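Betreff: Re: Tempelbesuch in Tomum, Öffnungszeiten und Anfahrt
Datum: 20. April 2023
An: Liste Reisen-Tempel

Hallo zusammen,

zu der Anfrage von gestern Abend:

> Wir wollen uns im Herbst den Höhlentempel bei Tomum ansehen und
> haben nur einen alten Reiseführer. Dort steht, der Tempel sei
> mittags geschlossen und nur zu Fuß von Kellar aus zu erreichen.
> Stimmt das noch? Und lohnt sich eine Übernachtung im Ort?

Ich war im März dort und kann das meiste beantworten. Die Mittagspause gibt es noch, sie gilt aber nur für den inneren Schrein. Der Vorhof und die Säulenhalle bleiben den ganzen Tag offen. Wer die Abendandacht sehen will, sollte eine halbe Stunde vorher am unteren Tor sein, später wird man nur noch einzeln eingelassen.

Der Fußweg von Kellar ist schön, aber nicht mehr nötig. Vom Markt in Kellar fährt jetzt Bus 14 bis zum Parkplatz unterhalb der Treppe. Nach der Abendandacht fährt keiner mehr zurück, man muss dann laufen oder vorher ein Taxi bestellen.

Wir haben in Tomum übernachtet, in einer Ferienwohnung der Vermittlung Plitus. Küche und Schlafzimmer reichen für zwei Personen, gebucht wird über deren Büro am Busbahnhof in Kellar.
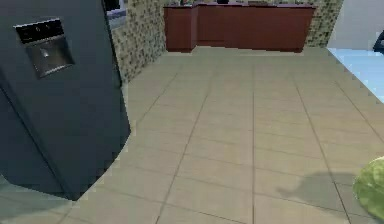 Zum Tempel selbst

Die Gründungsinschrift links vom Eingang nennt das Jahr 1129. Die Säulenhalle ist nach der Tafel im Vorhof jünger und wurde nach einem Erdrutsch neu aufgebaut. Im Reiseführer wird beides in einen Topf geworfen. Die Inschrift sieht man am besten morgens, wenn die Sonne noch flach steht.

Schuhe gibt man am unteren Tor ab. Die Stufen sind rauer Stein, Socken sind erlaubt und zu empfehlen. Fotografieren ist im Vorhof frei, in der Säulenhalle nur ohne Blitz und im Schrein gar nicht. Schultern und Knie müssen bedeckt sein, Tücher kann man am Tor leihen.

Eine Übernachtung würde ich einplanen. Der Tempel ist früh am Morgen fast leer, und die erste Andacht beginnt, bevor der erste Bus aus Kellar ankommt. Unsere Wohnung lag 4 Gehminuten von der Treppe entfernt. 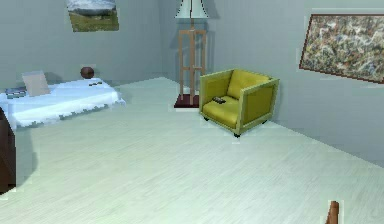
Wer mehr Zeit hat, kann am zweiten Tag zum Quellheiligtum am Yu gehen. Der Weg beginnt hinter dem oberen Tor und folgt dem Fluss talaufwärts, für Hin- und Rückweg haben wir mit Pause einen halben Tag gebraucht. Trinkwasser gibt es unterwegs nicht. Die Brücke beim alten Rasthaus war im März gesperrt, man musste weiter oben über die Furt. Ob das im Herbst nach dem Regen geht, müsste man im Ort erfragen.

Den Busfahrplan habe ich abfotografiert und kann ihn bei Bedarf direkt schicken, Anhänge nimmt die Liste ja nicht an.

Viele Grüße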